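Flustine Forums > Small Repairs > Remotes and Handhelds

Dead AC remotes - clean the contacts or give up?

xinyi_tang
Posted March 3, 2020
I have a small pile of white remotes from my aunt's apartment building and I am having way too much fun with them! Most came to me as "dead." So far the fault has nearly always been in the battery bay and I've gotten 5 going again with a cotton swab, white vinegar and patience. The one I'm on now takes two batteries, one above the other, and the lower slot was grimy with a worn-looking contact on the left. 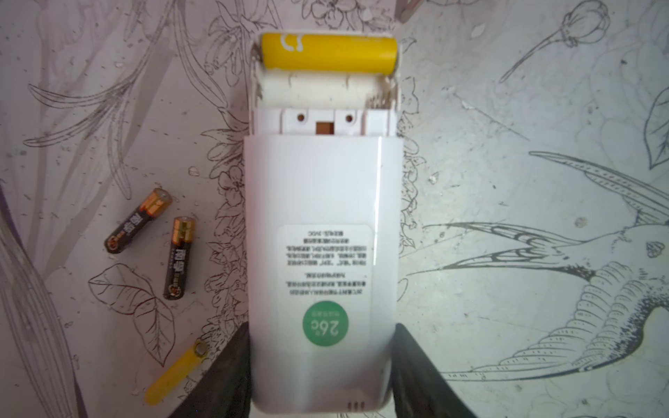

My routine is vinegar on the swab, wait a minute, wipe, then plain rubbing alcohol, then let it air out before any battery goes in. I want to know if people here go further than that. Do you sand? Do you use one of those fiberglass pens? I've been scared to scratch off whatever plating is left.

bañuelos_bench
Posts: 1,895
Love this kind of thread. Pencil eraser! Cut a wedge off the end so it fits in the corner and rub gently. It takes the dull stuff off and leaves the metal alone. Blow the crumbs out after.

sustar44
Going to disagree with the eraser. The pink ones have grit in them and I've gone right through thin plating on an old Lurora remote. Worked great for a month, then it rusted like a nail. Fiberglass pen, light hand, gloves on.

bañuelos_bench
A month? Mine have been going since last December with no trouble. White vinyl eraser, not the pink kind, I should have said so.

sustar44
OK, white vinyl I can live with. Pink, never.

lilianam
Liliana here, hi Xinyi! Before you sand anything, give the spring a little stretch with tweezers. Half the time it's just squashed flat and the battery isn't touching. Also are you opening the cases? I find the rubber pad under the buttons is where all the gunk hides, especially on anything that lived near a kitchen.

xinyi_tang
Oh the spring trick is so good, thank you. I did the stretch on two of them tonight and one woke up on the spot, display and everything!

As for opening them, yes, when I can find the screws. A lot of these only have clips and I go around the seam with an old library card.
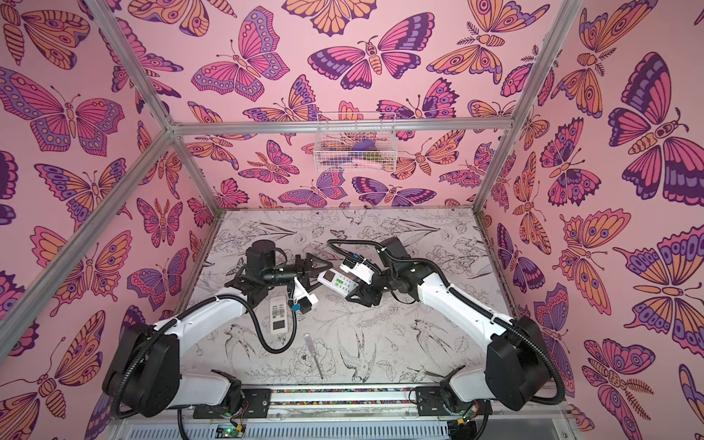
I've started doing the buttons as a second pass, once I know the remote has power, so I don't spend an hour scrubbing something that's never coming back. Warm water and a drop of dish soap for the rubber pad, and the board only ever gets alcohol. The white one with the green buttons is my favorite of the bunch, and the creamier one lying by the screwdriver is next in line. Does anybody know if that cream color can be brightened up, or is that just what they look like now? I don't mind it, I'm only curious.

sustar44
Could be the color it was molded in. If it's yellowing, hair developer cream under plastic wrap in the sun will pull it back, but it goes streaky if you don't keep spreading it around. I'd leave it alone. It's a remote.

lilianam
I did it on a thermostat cover and it came out beautiful, so there! Keep it off the display and the printing on the buttons, though.

bañuelos_bench
Seconding leave it alone. Put the effort into the contacts. And since you've got several, write up your steps in order for the sticky, the current one is 6 years old and tells people to use a steel file.

xinyi_tang
A steel file?? OK, first go at it. Fix anything you don't like:

1. Batteries out, back off. Look at both ends of each slot.
2. Vinegar swab, wipe, alcohol swab, air dry.
3. Stretch the spring a little with tweezers.
4. Still dull? White vinyl eraser or fiberglass pen, gently.

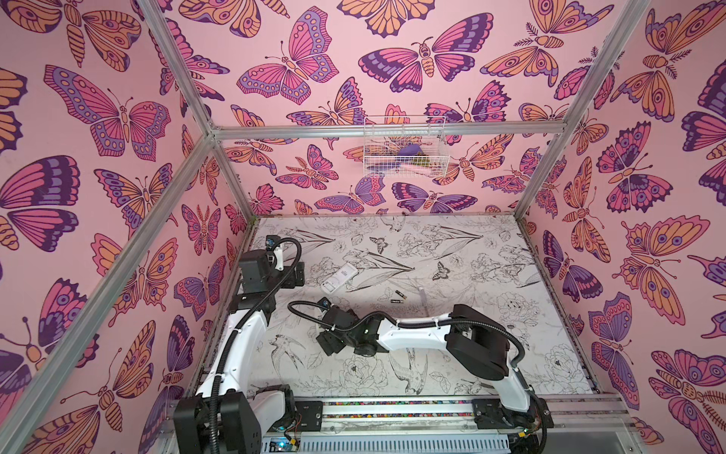 5. Fresh batteries, both the same brand and age. Check the display and try it on the AC.
6. If it has power but some buttons are dead, open it up and wash the rubber pad.

sustar44
Add gloves to step 4 and I'll sign it.

lilianam
Step 5, you can point the remote at your phone camera and press a button. On most phones you'll see the little light blink, so you don't need to be anywhere near the AC.

xinyi_tang
Both going in. I'll post the clean copy after dinner.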